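Fried Rice With Canned Meat, the Way I Make It at Home

I have made this more times than any other dinner in my life and I still get excited when the rice starts popping in the pan! My neighbor Krystyna Tokarz taught me the basic method when I lived in Barnton, and I've been fiddling with it ever since.

What you need for two hungry people:

300 grams cooked rice, cold from the fridge
1 can of luncheon meat (you'll use half)
2 eggs
4 scallions
1 cup frozen peas
2 cloves garlic
1 tablespoon soy sauce
Neutral oil
White pepper

Start the night before if you can. Cook your rice with a little less water than usual, spread it on a tray and let it cool, then cover it and put it in the fridge. Fresh rice will work in a pinch, but it clumps, and you'll be chasing lumps with your spatula the whole time.

Now the meat. Run a thin knife between the meat and the wall of the can, turn it over and give the bottom a good smack. It should slide out in one piece. Cut it in half, wrap one half for tomorrow's breakfast, and dice the other half small — smaller than you think, the size of the peas. You want a bit in every bite.
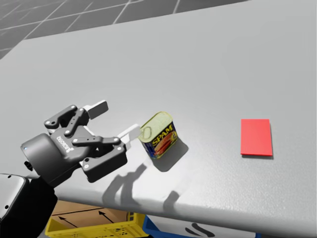
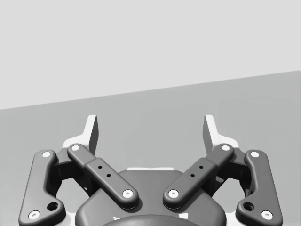

Get your widest pan hot over medium-high heat with just a teaspoon of oil. Tip in the diced meat, spread it out and leave it alone for two minutes. Really leave it! Then stir and give it another two or three minutes until the edges are deep brown and crisp. Scoop it into a bowl and keep the fat in the pan.

Beat the eggs with a pinch of white pepper, pour them in and pull them around with the spatula. Take them out while they're still soft and put them with the meat.

Add a tablespoon of oil, then the garlic and the white parts of the scallions. Count to ten, and in goes the rice. Break it up with the back of the spatula and press it flat against the pan, toss, press again. When the grains move freely and you hear them jumping, add the peas and cook for one more minute.

Pour the soy sauce around the edge of the pan so it sizzles before it hits the rice (the smell is wonderful). Return the meat and eggs, toss everything together, and taste before you even think about salt. The meat brings plenty.

Scatter the green scallion tops over it and eat right away. My friend Pouran Shokri adds a big spoonful of chopped pickles at the table, and I've started doing it too. Leftovers keep until the next day and are great cold, straight from the box, at lunch.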